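4.2 Perception and grasp proposal

The planner described in Section 3 assumes that a cable can be named, located and grasped at a chosen point. None of these holds in a pile of thin cords that cross each other and share two colors. This section describes how Brustulis, our perception module, turns the raw camera streams into a list of grasp candidates, and how Derkell, the bimanual controller, picks among them.

The input is one head view and one view from each wrist. The head view gives the layout of the table and both arms. It is segmented first into arm, cable and background. Arm pixels are removed by projecting the joint state through the kinematic model and growing the outline by a fixed margin. The arms' own service cables are not part of the model and must be masked separately, because their color and width match those of the workpieces. We keep a slack-cable mask per arm, updated at 4 Hz, and reject any candidate whose traced centerline enters it.
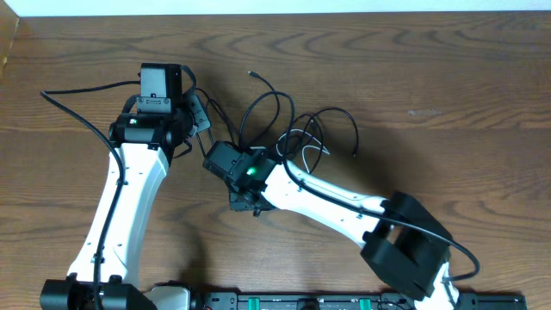

Why not treat the arms' service cables as ordinary workpieces and let the planner sort them out?
The planner has no notion of a cable attached to the robot. In early trials it ranked the service cable first on several occasions, as it was the longest visible strand and had few crossings. Masking before tracing costs less than repairing the plan afterward.

Tracing follows the method of Urbańczyk and Softić with two changes. First, the tracer is seeded from connector tips instead of random foreground pixels. A tip is a strong cue: it is rigid, it marks the end of a strand and it can be pulled without forming a new loop. Second, the tracer keeps several hypotheses alive through each crossing and scores them by curvature and by local brightness along the strand. Dark cord over dark grain remains the hardest case. The wood figure has curves of similar width to the cords, and a tracer tuned on plain backgrounds will follow a grain line for a long way before the score drops.

The wrist views are used to settle such cases. When two hypotheses differ by less than a set threshold, the nearer arm moves to a viewing pose above the disputed crossing with its fingers closed, and the crossing is traced again at close range.
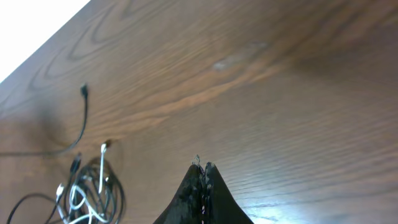 The viewing pose is chosen to keep the fingers out of the disputed region and to limit specular glare, which we estimate from the share of saturated pixels. If glare covers the region, the wrist is rotated by 40 degrees and a second view is taken. No third view is attempted. An unresolved crossing is passed to the planner with both hypotheses attached, and the planner is free to work elsewhere in the pile.

Grasp candidates are generated at connector tips and at points on a strand away from any crossing. Each is assigned to an arm by reach and by clearance to the other gripper. For piles near the middle of the table both arms often qualify, and Derkell solves a small assignment problem over pairs of candidates. The cost has terms for travel, expected tension between the two grasp points and the distance between wrist housings.

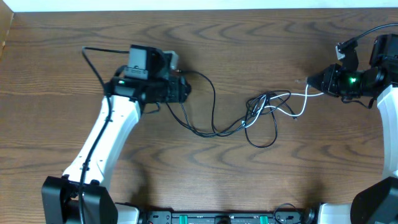
Figure 5. Head view with both grippers at the cable pile between the arms.

The tension term deserves a comment. Gatti uses a learned estimate of how far a strand will slide before it locks. We found this estimate unreliable when black and white cords are mixed in one pile, and replaced it with a count of traced crossings between the two grasp points. The simpler term is also easier to debug.

A strand is marked as isolated when its traced outline has no other cable within a fixed radius. Self-crossings are allowed. An isolated strand is handed to the straightening routine of Section 4.3, and the remaining cables are traced again from a fresh head view.
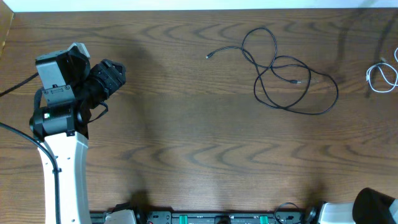 Figure 6. Head view with a black cable lying apart from a white cable at right.

Thresholds were tuned on 703 labeled head views and checked on a held-out set of 2133 wrist views. Labels were drawn by Serrano and reviewed by Güneş. Crossings on which they disagreed were left out of tuning but kept in the held-out set.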